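Home | News | Workshops | Kit Library | Past Issues | Contact

Practice without the breakages: a month with the Marsden simulator

August
By Muireann Mac Suibhne

Print this item | E-mail this item to a friend

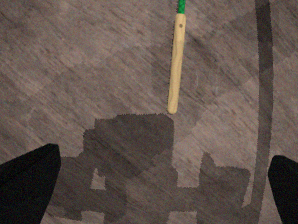

The gripper's view in Marsden, with a wooden-handled tool lying on the floor between the fingers and the top of the picture.

If you have ever sat with a gripper in pieces on your lap, hunting for a screw the size of a lentil, you will understand why I have been looking forward to writing this one. Marsden is a simulator for small robot arms, made by a firm called Grellik, and the Kit Library has had it on loan since the start of the summer term. It gives you an arm, a two-fingered gripper, a floor or a bench to work on and a box of household objects to pick up, all of it on the screen. I have hardly been off it!

The task I keep going back to is the one you see at the top. A tool with a slim pale handle has been put down on a wooden floor, and you have to bring the fingers round it, close them, lift it clear and set it down again in a marked tray. It sounds like nothing. Picking up a thin thing from a flat surface is one of the meanest jobs you can give an arm, and I had forgotten just how mean until my first evening, when I knocked it across the floor for the best part of an hour and went to bed cross.

What won me over is the view from the gripper itself. Plenty of cheaper simulators only let you look on from the corner of the room, as if you were watching somebody else do the job. In Marsden you can switch to looking down past the fingers at whatever you are reaching for, and the shadows fall across the floor too, big blocky ones with the grain of the wood still showing through them. I found them a nuisance for the first few days. Then I noticed I was using them to judge how far down I had got, much as you do with a real lamp over a real bench, and I started leaving them switched on all the time. (There is a setting to soften the edges, which are rather jagged as supplied. Try it both ways.)

Brian Obura borrowed the licence for a fortnight and went at it quite differently. Brian doesn't care for driving by hand. He wanted to write a routine, set it going and come back to a table of results, and he says the scripting side is the best he has used at this price. He ran 81 attempts at the handle task overnight with the starting position shifted a little each time, and 44 of them ended with the tool in the tray. That may not sound grand, but he was delighted, because the log told him which attempts had gone wrong and at what point. Most of the failures came from approaching with the fingers turned the wrong way for the tilt of the handle. He changed one line and has been insufferable ever since.

There is an object pack to go with it called Ceren, sold separately, with kitchen and workshop things in it. We have that on the licence as well. The textures are good. The handle in my picture has faint wavy grain along it and a little round mark up near the joint where the green part begins, and details of that sort matter if you are training a camera to find things, which is what Fotini Katsaros and her Thursday-club teenagers (still called that, though they moved nights long ago) would like to try in the autumn. Fotini asked me to say that she has places left.

Now for the grumbles. The manual is thin. It takes you through installing the program and your first pick very nicely and then more or less waves you off at the gate. I wrote to Grellik with a list of questions and had a friendly reply from Evdokia Kouris on their support desk, who sent me a set of notes they give to schools. Those notes ought to be in the box. I have printed them and put them in the folder with the licence card, so please put them back when you have finished.

Objects also slide a bit too easily for my taste. A wooden handle on a wooden floor should drag, and in Marsden's default settings it skates. You can raise the friction in the object's properties, and I would do that before you start, otherwise you learn habits that do you no good on a real arm. Markos Papadakis did the comparison properly, with our own bench arm and a paintbrush, and his recommended values are on the inside cover of the folder in green ink.

And it does want a decent computer. My old laptop managed it with the shadows off, but the fan sounded like a hairdryer. The machine by the window in the workshop runs it beautifully.

On price: the full licence would cost us 2,000 euros to buy outright, which is more than we have spent on anything except the lathe. Grellik also do a yearly club rate with 5 seats, and that looks far more sensible to me. I will bring the paperwork to the next members' evening along with Markos's figures. If you have tried it, come and say what you thought, even if you hated it. Markos tells me that some of you prefer Gristden, the free one, and I would love to see the two side by side on the big screen. Gristden has the larger user forum, certainly, and it costs nothing, but I could never get its gripper to close evenly and gave up sooner than I should have. Somebody please show me what I was doing wrong!

For anyone borrowing it in the meantime, start with the slow speed setting and stay there longer than you think you need to. Come down over the middle of the handle with the fingers well apart. Turn the wrist first and lower second. Once you can do it ten times running from the gripper's view, go back to the corner view and see how much harder it is, then shift the tool nearer one finger and begin again. I have had more fun with that one small exercise than with anything else we have had in the library this year, and I still can't do it reliably at full speed.

Loans are for two weeks and can be renewed if there is no queue. The licence card is in the grey cabinet, second shelf, and the sign-out sheet is on the door. Ask Brian for the login.

Print this item | E-mail this item to a friend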